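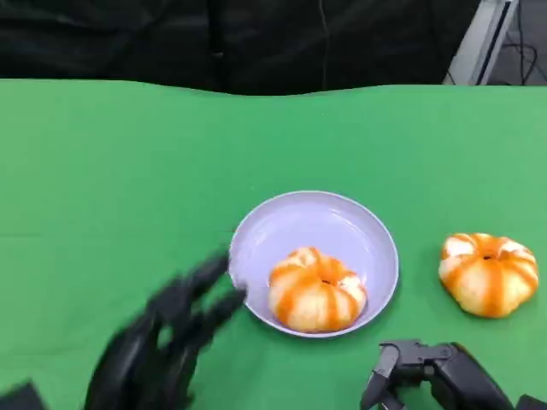

Table station, head camera view: plate and striped fruit on the green cloth.

Jeltari hand fault: frequently asked questions
Updated August 18, 2021

What is the fault?
On some Jeltari hands, the fingers keep closing after the stop command. The delay can be up to 2 seconds.

Which units are affected?
Hands running Boltevov controller firmware 8. Firmware 10 has the fix.

What causes it?
The controller stores grip commands in a buffer. After 1000 or so cycles without a restart, the buffer fills and the stop command waits its turn.

Does it affect both hands?
It can. Each hand has its own controller, so one may stop on time while the other is late. Check them separately.

Is the emergency stop affected?
No. It cuts motor power directly – use it if a hand does not stop when told.

Can I keep running pick-and-place work?
Yes, if you restart both controllers before each session and keep people out of reach while power is on.

My plate or test object was damaged. What now?
Save the log before restarting and send it to Skandasis support with the hand's serial number.

How long will firmware 8 be supported?
Until the end of December.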